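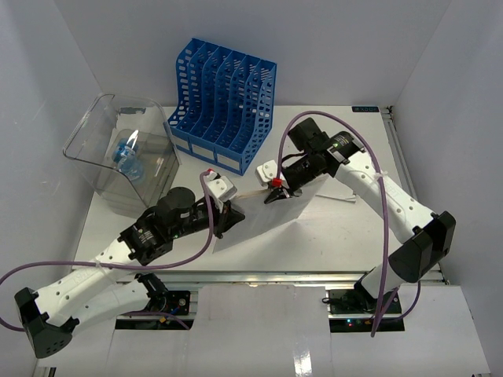

Paper is the only thing in most houses that arrives without anyone deciding to bring it in. You buy a chair on purpose. You get a water bill because it is February. I have been sorting other people's paper for a living for 25 years, first in the records room at Jendar and now on my own, and my opinion after all that time is that the filing cabinet did more harm to the home than the junk drawer ever did. What I would put in its place is a desktop sorter like the blue plastic one standing at the top of the table, the sort with six slanted compartments and a row of white label strips along the front of the base. It holds very little. I think that is the best thing about it.

A filing cabinet has four drawers and each drawer takes more than a person can read in a week. When you own one, every sheet of paper has somewhere to go, so every sheet of paper goes there. I have opened cabinets in which the owner had kept the instructions for a telephone that left the house before the children did. The folder was neatly labeled. A neat label on a useless folder makes the useless thing look like part of a system, and people are slow to throw out part of a system.

With six compartments you have to choose. When a slot gets tight you notice it, because the papers start to lean and the one you want comes up with two others stuck to it. That is your signal to take the whole bunch out, sit down and go through it. It takes as long as a cup of coffee. A cabinet gives no signal until the drawer won't close, and by then the job takes a weekend and most people put it off.

My own six are bills, school, medical, car, house, and answer this. The last one matters most and it is the one people leave out. They make a slot called "misc" and everything goes into it. Gisela Domínguez, who I worked under at Jendar, would not allow the word on any folder in the building. She said if you can't name it, read it again. I thought this was fussy when I was new. I have since pulled a property tax notice out of a misc folder, three months past due, for a man who had been hunting for it in his truck.

I know the argument for going paperless and I have heard it from my nephew at every holiday. Scan it, shred it, be done. I do scan some things. But the scanned paper goes into a folder on a computer, and the folder has no sides. It never gets tight. I have seen a hard drive with 1707 files in a folder named "to sort," and the woman who owned it, a very organized person otherwise, still called the dentist to ask what she owed. Scanning moved the pile and made it invisible. Some people manage it well. They are the same people who managed paper well.

The other objection comes from Oriana Figueroa, who runs an office supply store called Furtună and has sold me more folders than I want to add up. She says an open sorter looks messy and customers want doors. She is right that they want them. Half of what she sells is boxes with lids, in nice colors, and I have visited those boxes in their later lives at the backs of closets. A lid is a fine thing on a box of old letters you mean to keep for good. For a bill due on the 5th, you want it standing up where you will see it while you look for the scissors.

A few practical points, for anyone who wants to try it.

Put labels on. Use words a guest could follow. If you are sick or away, someone else may have to find the insurance card, and "Henden stuff" will mean nothing to them even if Henden is the name of your insurance agent.

Keep it on the table you really use. Costel Voicu, a client of mine and a retired surveyor, had a good desk in a spare room and opened all his mail in the kitchen. The desk stayed clean for years. We moved the sorter next to the toaster and he has been fine.

Don't save scraps. Phone numbers on torn corners, half an envelope with a date on it, the bottom of a receipt. Copy the thing onto a full sheet or onto the calendar and throw the scrap away. Scraps slide down between the larger papers and sit at the bottom of the slot, and you will not find them by looking.

There are papers that don't belong in a sorter at all. Deeds, birth certificates, the title to the car. Those should be in a fireproof box or at the bank, and they fit in one large envelope. People are always surprised by how thin that envelope is. The rest can pass through the six slots and out of the house, and if a slot is still full at the end of the year, I would take a hard look at whatever is written on the label.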